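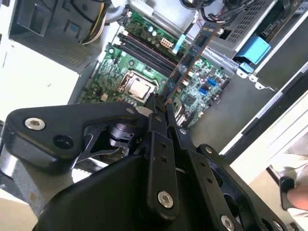
Progress report to Estimance, Musgate disassembly cell
Monday, September 7, 2020
Prepared by Atieno Minja. Robot work: Yeison Palomino, Eliécer Tello. Safety review: Rawiri Whitelaw.

Summary

Card removal from desktop computers ran until a grip fault stopped the cell in July. The cause has been found for most of the failed attempts. A second matter, a late protective stop, is still open. Work on memory modules has not started and will miss its planned date.

Work completed

Up to the stop, the cell made 374 removal attempts on expansion cards. Of these, 18 ended in a fault. Attempts were logged with motor current, finger position and wrist force. Cases were opened and placed by hand before each attempt, and the board was located by the wrist camera.

Fault 1: loss of grip during extraction

In 14 of the 18 faults the fingers slid along the card before it left the slot. The controller read the sliding as normal travel and kept pulling. One card was cracked at the lower corner and two slots were damaged. No one was hurt.

Tello compared the logs and found that finger position drifted after the gripper had been running for 90 minutes or more. The zero point was set once, at startup, and never checked again. At the end of a long session the commanded closing width was too large for a thin card. The force limit did not catch this. It had been set high enough to allow for stiff slots, and a slipping grip never reached it.

Changes made:
The zero point is now checked before every tenth attempt.
Extraction is halted if wrist force falls while the fingers are still moving upward.
The approach to the card has been slowed near the processor socket.

Fault 2: late protective stop

The other four faults were contacts between a finger plate and the case wall. In three the arm stopped as expected. In the fourth it kept pushing for 872 ms after contact. Whitelaw has reviewed the safety settings and found them unchanged from the approved set. The payload entry did not include the weight of the new finger plates, and Palomino has corrected it. We can't yet say that this accounts for the delay. Until we can, the arm runs at reduced speed, and hands stay out of the case while it is powered.

Tool handling

Thin tools are kept upright in slot holders on a gray board beside the arm. The same drift affects them, as a tool held too loosely tilts before it reaches its slot. Repeat trials with the new zero check are in progress. Orlando Cabrera at Borkosthorpe is cutting a replacement board with wider slot mouths.

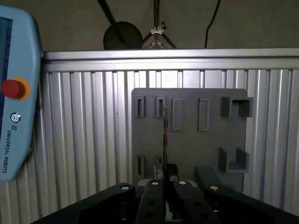
Remaining work

Repeat the contact test with the corrected payload and report stop times to Whitelaw.
Complete the tool return trials on the present board, then on the replacement.
Restart card removal at full speed once the stop times are accepted.
Begin memory modules. The Guzmán gripper pads ordered for this have not been delivered.

No change to the budget is requested for this period.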